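Cartwright publishes set-up and care procedure for the Corine bench cell 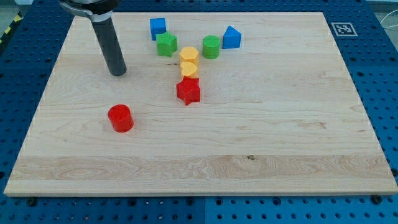 Issue 16, page 94

SKINSTEAD, July 3, 2020 -- Cartwright has released a written procedure for setting up and maintaining Corine, its single-arm bench cell for handling small parts. The procedure replaces the loose notes supplied with earlier cells and applies to all units from serial number 544 onwards.

Corine is built on a blue perforated metal table. Work is carried out on a pale wooden board, with coloured plastic shape blocks, among them stars, cylinders and a cube, as test pieces. A printed square marker lies on the table beyond the far right corner of the board and serves as the reference for the cell's Jultum positioning software.

Set-up begins with the board. Wipe the table, seat the board and check that it does not rock. The marker must lie flat and be free of dust and scratches. If it has been moved, even slightly, the full reference routine must be run before any block is picked up.

The tool is checked next. With the arm stopped and isolated, the operator examines the mounting collar and tightens the clamp to the figure on the service label. The shaft is then lowered in steps towards the board at reduced speed. Contact with the wood at this stage means that the height offset is wrong and must be entered again.

Routine care is due every 642 running hours. It covers the collar, the cable runs and the table fixings. A worn board may be turned over once and must then be replaced.

"Most of the service calls we get are for a marker that someone has nudged while cleaning," said Santeri Saarela, service manager at Cartwright. "The arm is usually fine. We have put the marker check on the first page."

Printed copies will be sent to registered owners -- one per cell -- and a revised edition covering the two-arm version is planned for November. Requests for further copies should be sent to the Cartwright service desk at Skinstead, quoting the serial number of the cell.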